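Geddale Interchange Pack for Truck Simulators
Map add-on, version 3, by Nerard

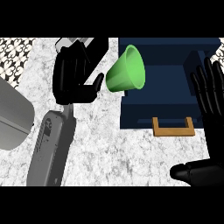 Overview
The Geddale pack adds a scaled highway network to the base map. It covers the Geddale metro area, the Azar river crossings and the connecting route north to Hustarstead. Open highway is built at 1:20. Urban sections are built at a larger scale so that ramps keep a usable radius and signs can be read at speed.

Contents
143 junctions, 30 of them grade-separated
106 delivery points, including two container yards
3,000 miles of traffic lane paths
Seasonal lighting for winter and August

Changes in version 3
The Azar West stack now has all four left-turn ramps. Merge lanes on the Hustarstead route are longer, and AI traffic no longer stops at the gore. Weigh station triggers have been moved back from the exit. Toll gates accept double trailers.

Requirements
A current copy of the base game is required. The pack does not load with other add-ons that edit the same map sectors. Place it above traffic mods and below sound mods in the load order.

Installation
Park at a garage outside the Geddale area and save. Close the game, copy the archive to the mod folder without unpacking it, and enable it in the profile manager. Existing jobs are cancelled on first load.

Known issues
Route guidance may choose the frontage road at Junction 30. Shadows flicker under the east viaduct at low scaling settings.

Credits
Road layout: Walid Nseir
Signs and textures: Randa Yammine
Traffic paths: Apolinar Beltrán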